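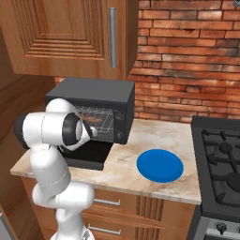 Jaime Leitão

## 4. Hanging and adjusting the doors of the wall cabinets

This section is for the Skeltwood wall cabinets with raised panel doors. Before you start, the cabinet box must be already fixed to the wall as in Section 3, and it must be level. If the box is not level, the doors will never line up well, and the hinge screws can not repair it. Please check one more time.

You need a Phillips screwdriver, a pencil, a tape measure, painter's tape and the bag of small parts marked H. Do not use a power driver for the hinge screws. The heads are soft and they get damaged very fast.

### 4.1 Hanging the door

1. Empty the cabinet and take out the shelves.
2. Put the door face down on a blanket. Press the hinge cups into the round holes and tighten the two screws of each hinge.
3. Ask a second person to hold the door in the open position, at the height of the mounting plates.
4. Hook the top hinge on its plate first. You will hear a click. Then hook the bottom hinge.
5. Pull the door softly toward you. It must not come off. If one hinge is loose, push it again until it clicks.
6. Close the door slowly and look at the gap on all sides.

**Caution:** Do not let the door hang on one hinge only, even for a moment. The plate can tear out from the side panel, and this damage is not covered by the warranty.

### 4.2 Adjusting

Each hinge has three screws. Turn only a quarter turn, close the door, look, and then continue.

- **Front screw** - moves the door left or right.
- **Back screw** - moves the door closer to the box or farther from it.
- **Plate screws** - loosen both to move the door up or down, then tighten again.

When the door is tilted, begin with the top hinge. In most cases the bottom one can stay as it is. The gap between two neighbor doors must be 2 mm from top to bottom.

**Note:** A new door can move a little in the first weeks, when the wood gets used to the air of your kitchen. Wait 48 hours after hanging before you make the last adjustment. If you install in August or in another humid month, check it again when the heating season starts.

### 4.3 Bar handles

The holes for the handle are not drilled in the factory, so you can choose the side and the height.

1. Decide on which side the door opens. The handle goes on the side opposite to the hinges.
2. Put painter's tape on the front where the holes will be. It keeps the finish from chipping.
3. Measure the distance between the centers of the two threaded holes in your handle. Do not trust the number on the box - measure it.
4. Mark both points on the tape and check that the line is parallel to the edge of the door.
5. Hold a piece of scrap wood behind the door and drill from the front.
6. Remove the tape, put the screws in from the back and tighten by hand.

**Caution:** Drill only in the flat outer part of the door. Never drill in the raised panel or in the bevels.

If the screws are too long and the handle still turns, add one washer from bag H under each screw head.

### 4.4 Cleaning after installation

Wipe off the drilling dust with a dry cloth, then with a cloth a little damp. Do not use products with ammonia. Brick behind the counter should be brushed, not washed, while the doors are new, as the dirty water leaves marks on the lower edge of the wood.

Continue with Section 5, Shelves and shelf pins.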